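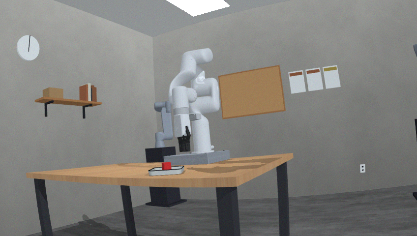
The Lirau is a solid wood table for workshops and shared studios, sold by Badow in one height and two lengths. It is meant for people who stand at their work and need a top that can take clamps, glue and the odd dropped hammer. Heavy items can sit on the wooden top, but put a flat base plate under them, like the gray one here, so the load is spread over several boards. The Lirau is rated for 200 kg evenly distributed.

## Details

- Top: solid beech, oiled on both faces
- Length: 128 cm or 200 cm
- Legs: bolted, with leveling feet
- Price: $385 for the short table; ask us about the long one

## Care

Oil the top twice in the first year and once a year after that. Any plain hard wax oil will do. Wipe up water and coffee when you see them. Small dents usually lift with a damp cloth and a warm iron. Deep scratches can be sanded out with 120 grit, then 180, then a fresh coat of oil.

Leave the bolts slightly loose until the table is standing where you want it, then tighten them in a cross pattern. Check them again after a month.

## Ordering

Tables ship flat from our Koltelbridge warehouse within 11 working days. Assembly takes two people. Spare bolts and feet are kept in stock, and Lamai Sriwong in the parts office can match them to older tables. The long version is back in April.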